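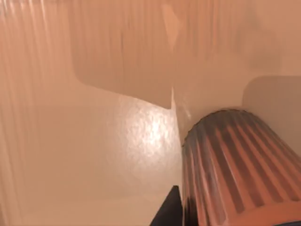
Can a machine tidy your bench yet?

Reader Dörte Ackermann wrote in from Barkelen to ask whether she should hold off reorganising her craft room until a robot can do it for her. Don't wait, Dörte! But I've been following this stuff for years and it's a wonderful time to be watching, so let's go through a few everyday chores and see who does them better.

Picking up one thing and putting it somewhere else is the part I'm most excited about. A firm box or a tin with straight sides suits a two-fingered gripper nicely, as long as there's a bit of bare bench around it. The Lammers workshop set theirs a pick-and-place job of 70 goes and it managed 64, which thrilled me.

Soft things are harder. A plastic bag changes shape the moment you touch it, and a clear one on a pale surface is tricky to spot in the first place. I still do my own bags — folded into triangles and stuffed in a jar.
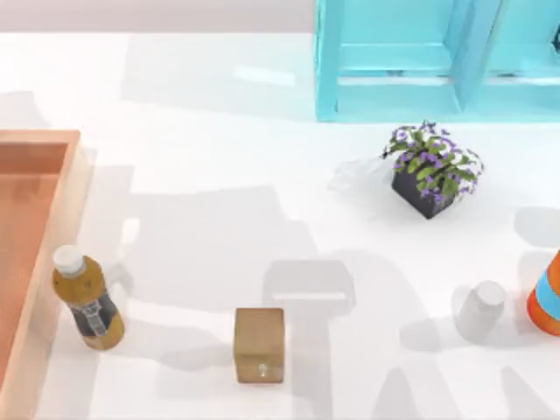
A mixed lot for sorting: bottle, small cardboard cube, potted plant and a crumpled bag on a white table, with a turquoise shelf behind.

Plants I'd leave to human hands for now. You want to lift by the pot, never the leaves, and foliage that spills over the rim hides the spot you're meant to hold. Same goes for kids helping out, come to think of it.

Then there's putting things away on a shelf, and a few habits help whoever is doing it:

Give each compartment one kind of thing.

Keep the front clear so you can reach straight in.

If the shelf has a raised lip, lift over it first, then lower. Don't slide.
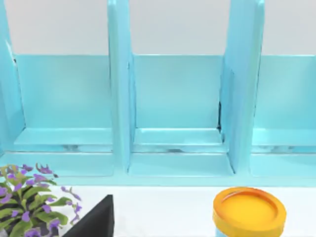 Light-coloured organisers look lovely but I'd add a strip of dark tape along the front edge, which makes it easier to judge where the shelf starts. My Brikmont unit has had tape on it since May and I knock over far fewer jars.

Next time, drawers!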